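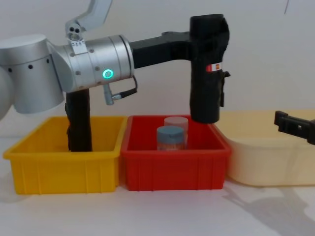
Home | Open positions | Our sites | Contact

Sorting and Packing Assistant, part-time (Clatwood site)

Plandico is looking for two persons who will help us with sorting of small goods into plastic bins. The work is at a white table, with bins in different colors, for example yellow and red. Every color belongs to one group of goods, and you will learn the groups in your first shift.

Your tasks:
- put the goods into the correct bin
- bring full bins to the packing shelf and return the empty ones to the table
- wipe the table and the rims of the bins at the end of the shift
- write the number of finished bins in the day list

We expect that you can distinguish colors well and that you can stand for longer time. Experience in a warehouse is welcome but it is not a condition. Basic English is enough.

The shift starts at 8 in the morning. There is one paid break of 30 minutes. The contract is for 7 months with possibility to extend, and the work begins in November.

Please send us a short letter with your phone number, or leave it at the reception in Clatwood. We answer to every letter.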